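Moving my mother's recipes off paper - typing vs. scanning?

teresabarros
My mother kept her recipes on index cards, on the backs of envelopes, inside the covers of other people's cookbooks, and in one case on a paint sample. After she moved in with my brother I ended up with all of it in a cookie tin and two shoeboxes. I sorted them over the winter and there are 188 cards, not counting the loose scraps. I would love to have a family cookbook ready for the reunion in August, nothing fancy, maybe spiral bound. So my question is whether you typed yours or scanned them. Her handwriting is half of why I want them, but a good number are so faded or splattered that I can barely make out the amounts.

noman_k
Type them, Teresa, and don't look back! I scanned my grandmother's whole collection and I have never once cooked from the scans. You're standing there with flour on your hands trying to zoom in on whether that's a 1 or a 7, and meanwhile the onions are burning. I did my aunt's the other way, typed in plain text, one recipe to a page, and I use it every week.

najwa.salameh
I have to disagree with Noman a little, though I do see his point about the onions. My mother's handwriting changed over the years and you can see it in the cards, the tall, careful letters from when she was first married and then the quick ones once there were four of us underfoot. I would have lost all that if I had typed them up and put the cards away.

What I ended up doing was both, and it took me a long time, so please don't imagine some tidy weekend project. I scanned a few in the evening while the news was on, then typed them up the next morning with my coffee, when my eyes were fresh.
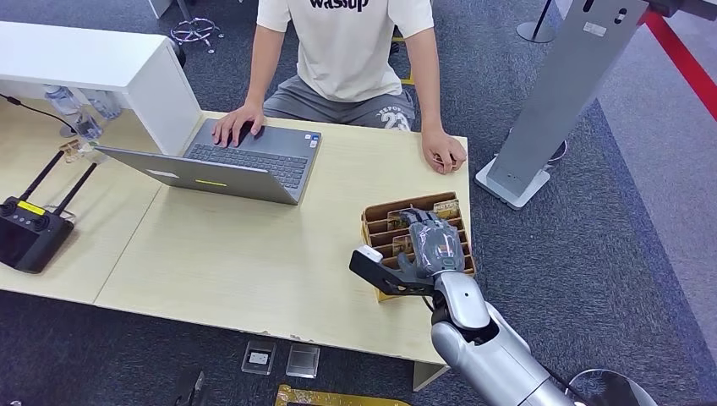

I kept her wording even when it was no help at all. "Bake until it smells right" went in exactly like that, and then I added my own line in italics with a temperature and a time. My sister thinks I should have fixed the spelling too, but we spelled those words that way at home and I wasn't about to correct her now.

noman_k
Okay, the italics idea is good and I'm taking it. I still say put the scans at the back of the book, though. Nobody wants to flip past a picture to get to the rice.

MaysounT
Please, please ask your mother about the unclear ones while you can, Teresa. I waited. There is a card in the Tarawneh family pile that says "Trilby cake" and lists 4 eggs, sugar and "the rest as usual," and there isn't a soul left who knows what Trilby was or what was usual. I've made six versions and my cousins have opinions about every one of them.

munther_b
Maysoun, my vote is still for the one with the orange peel.
Teresa, one practical thing from me. Spiral bound is the right choice, it lies flat on the counter. But print a single copy first and cook from it for a couple of weeks before you order the rest. We printed 200 of ours for the church sale and the lentil soup called for a cup of salt. It should have said a teaspoon. I went through every last one with a pen.

teresabarros
Oh Munther, I laughed and then I went straight to check my soups. Thank you all, this is so much more than I hoped for. I called Mom this morning and read her three cards over the phone, and she argued with all three of them - she says the custard was never hers and belongs to her neighbor. So I guess I'll type first, scan the prettiest ones, and call her every day after lunch until we get through the tin. Noman, how did you handle it when the same dish showed up twice with different amounts?

noman_k
Printed both, with the older one first. Let the family fight it out.

najwa.salameh
On that we agree.

Contact the moderators | Copyright of posts remains with their authors | Back to top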